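Search this guide

Section 11. Packing the kit box

Do this before the Hilano bench goes back in storage. Takes 20 minutes, less if the table is clear.

1. Reuse a carton. A monitor carton is fine, Wodau or anyone's. Plain brown corrugated, no splits.
2. Tape the bottom seam. Two strips, then one across.
3. Tighten every cap. Check agian.
4. Biggest bottles first, small stuff in the gaps.

CAUTION: no more than 20 lb per box. Handles tear.
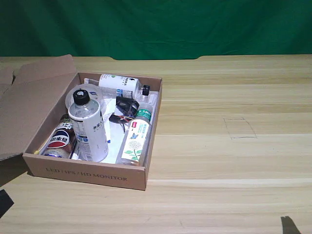
Bottles need the most thought. Upright is best, always for anything over half full. Short on room, lay one along the back wall like the white one with the black cap, and keep the other standing near the front where you can grab it. Flat lids go on edge in a back corner. Lid flap stays folded back untill you've checked the list.

5. Tick off the list, drop it in on top.
6. Close flaps. Cross out the old LED / IPS / HD MONITOR printing or the Claltstead store shelves it with the screens.
7. Label two sides. Shelf 366.

NOTE: Gisler refills are packed separately, see Section 12.

Revised 31 December 2025

© Hilano Bench Systems | Contact us | Back to top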